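Redari bread proving box: a winter with it in a half-built kitchen

I have wanted a proving box for years and talked myself out of it every time, mostly because an airing cupboard does the same job for nothing. Then we moved into the cabin shell in November, with no airing cupboard, no heating past the woodstove and a kitchen that dropped so low overnight my starter just sulked in its jar. So I bought the Redari, the folding one, and I've been baking out of it ever since. I love it. I'll try to be fair as well.

It's a plain thing. A base with a warming plate in it, four sides that fold down flat, a lid with a small window, a wire rack and a shallow water tray. Folded, it slides in behind the flour bins. Set up, it takes one big mixing bowl or two loaf tins side by side, and if you take the rack out you can stand a tall jar in there with the lid shut.

Setting it up

The sides click into the base in a set order, and the leaflet tells you that order in tiny print on the back page (I found it on my third go!). Once you've done it a couple of times it takes less than a minute. The hinges felt stiff to begin with and have eased nicely. I did pinch my thumb once, so do keep your fingers on the outside of the panel as it comes up.

You turn a dial on the front to the temperature you want and a little light goes out when it gets there. I keep mine at 25 for ordinary dough and a notch lower for overnight rye. I checked it with my old jam thermometer, which agreed with the dial in the middle of the box and read slightly warmer right down by the plate. Use the rack, in other words, even if your bowl would fit better without it.

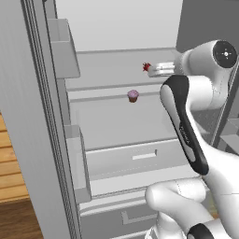 How the bread came out

So much better, and so much sooner! My usual loaf is a rye and white mix, made with starter, with a handful of soaked oats in it. In the old house the first rise took 5 hours on a good day. In the cabin without the box it was taking 12, and even then the middle came out tight and a bit gummy. With the Redari I'm back to 5, and the crumb is open and springy right to the bottom crust. I baked the same recipe both ways in one week just to be sure, and my neighbour, who got half of each, picked out the boxed loaf straight off.

It's lovely for enriched doughs too. Cinnamon buns came up evenly instead of lopsided towards the stove, and I've made yoghurt in it with no trouble at all. I haven't managed tempeh yet. I've got the beans soaking as I write.

The water tray matters more than I expected. Fill it halfway and the dough keeps a soft skin without a cloth over it — forget it and you'll get a dry patch on top that tears when you shape. Empty it after every bake, though. I left mine in for a weekend and it had a chalky ring that needed vinegar. 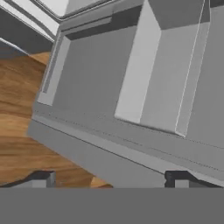
Declan Dawber

Living off a small solar setup, I worried about the power more than anything. It's been fine. The plate comes on hard for the first few minutes and then only ticks over, and even on a gloomy day I can run it from late morning until tea without the inverter grumbling. Overnight I'm more careful. I wrap the box in a wool blanket (sides only, never over the vents), set it low and let it coast.

I nearly bought the Vasseur instead, which is a rigid cabinet with a glass door and two shelves. A friend from the earthbag course, Sándor Fülöp, has one and bakes 7 loaves at a time for the market, and for that it's brilliant. It would also take up half of my only worktop. If you bake by the batch and have somewhere to leave it standing, go and look at that one first. 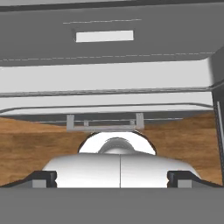
The other thing I looked at was simply a heat mat under a crate, and I did use one for a fortnight while I waited for delivery. It works, sort of. The bottom of the dough races ahead and the top lags, and you end up turning the bowl every half hour like a roast chicken.

Niggles, then. The window mists up, so you'll be lifting the lid to look. The flex is too short for our sockets. The dial has no lock and I've knocked it with my hip more than once, reaching for the salt. I'd like a second rack as well, for rolls, and I haven't found one sold separately.

I've used it nearly every baking day since it arrived and the hinges are all sound. Next up is a potato loaf with caraway, and I'll put the recipe on the bread page once I've got the water right.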